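Library workshop to reopen in October

The Beddoe library will close its basement workshop on Monday for repairs to the wiring and ventilation. It is due to reopen in October with 30 places per evening session, up from 8.

Gemma Bassi, who runs the program, said 176 people used the workshop last year. Members' cards will be extended at no charge to cover the closure. The woodworking class taught by Gianni Santoro moves to the Cuto Street school until then.
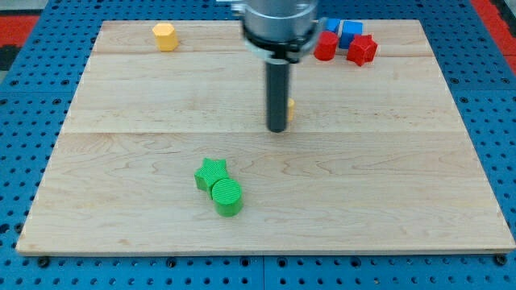 Do members need to sign up again for the fall?

Current cards will stay valid, and new members can register at the front desk starting in October.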